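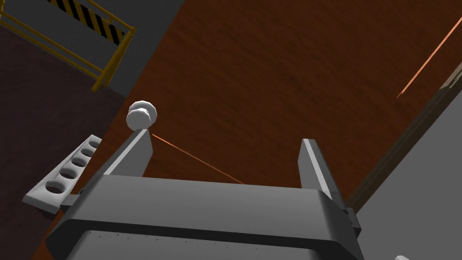

Re: [cell-users] wrist cam offset wrong after finger swap??

Johannes, all,

Quick one before the shift change, sorry for the fragments. Answers inline, then what I'd do in your place.

On Wednesday Johannes Ngubane wrote:

> We swapped the fingers on the Gundodau cell for the long tapered set and
> now the sim and the real cell disagree. Sim picks the knob fine, real one
> comes down short on the tray side. Same program, same tray pose.

Same program yes, same tool frame no. Did you push the new TCP to the controller or only to the sim project? They're two separate files. The Palumbo importer writes the sim one and leaves the controller alone, and it does not warn you. Cost me most of an afternoon in November.

> Cycle counter was at 2,392 when we changed them, in case wear matters.

Doesn't, for this. Wear gives you slop side to side, not a clean short every time. Is it the same amount short on each hole? If yes it's the frame. If it gets worse toward the small hole then it's the tray rotation, different problem, see further down.

> Also the wrist view looks off to me. The left finger and right finger
> don't look the same length any more.

They don't in mine either. Right one comes out taller and leans out a bit, left one leans in to the right. Fingers are open wide with nothing between them in that render so there's no load on anything. I'd put it down to camera angle until you've measured the real ones. Put a square on them, takes a minute. If the real pair is even then leave the camera alone!! I have seen people "fix" the camera tilt and then chase every other pose for a week.

> Should the knob sit between the fingers at the approach point or not?

At the grasp point yes. At approach no, and in the render it's up by the tip of the left finger, could be touching the tip or just past it, can't tell from that view and neither can you. So don't jog to match the picture. Use the numbers in the pose table and look from the side camera.

> What are the orange lines? Can we turn them off?

Thin ones over the tabletop? I think debug rays, View > Overlays in our build. Two of them in my view, one starts right near the left fingertip, other is way over to the upper right. Haven't checked what each is tied to so don't measure off them. Turning them off changes nothing in the program.

OK so what I'd do, in order:

1. Back up the controller. The whole thing, not just the program folder.

2. Read the TCP off the pendant and compare to the sim project. Write both down on paper. If Z is different stop there, you found it.

3. Re-teach the TCP on the pin, four points, wrist turned properly between them. Lazy points give you a lazy frame. Mirnby sheet says accept anything under their limit, I redo it if the number looks worse than last time.

4. Check the finger mounting blocks both sides. Bolts out, wipe the faces, bolts back in, crosswise. A chip under one block will tip the finger and you'll blame software for it. Torque is on the card inside the cabinet door — use the card, not the old wiki page, the wiki has the short fingers.

5. Then the tray. Teach it from the two end holes, the smallest and the one at the other end. Not two neighbors, the baseline is too short and any error gets blown up over the row. The tray lies at a diagonal so a tiny rotation error shows up in X and Y both and looks like two faults.

6. Run dry at 7 percent, hand on the stop. Then the 96 count test, then 200 at full speed. If it misses once in the 200 I want to know which hole.

Don't skip 4 because 2 turned something up. Had both at once on the Prundska cell, fixed the frame, felt very clever, and it was still out after lunch becuase one block was sitting on a bit of swarf.

About the railing: sim has the yellow rail and the striped panel in it, but that geometry is from the first layout drawing. Check the clearance on the real cell before you let the arm swing out over that side with the longer fingers. Slow, and with someone at the pendant.

> Last thing, the importer rounds the finger length. Is that known?

Known. I type it in by hand after import. There's a ticket, been open forever. If you add a comment to it maybe it moves.

Send me both TCPs when you have them, plus the squareness numbers, adn I'll look tonight. Off the floor until 4 so mail is better than phone.

> Thanks, and sorry for the long list
> Johannes

No problem, rather have the list.

R.

_______________________________________________
cell-users mailing list
To unsubscribe, write to the list owner with "unsubscribe" in the subject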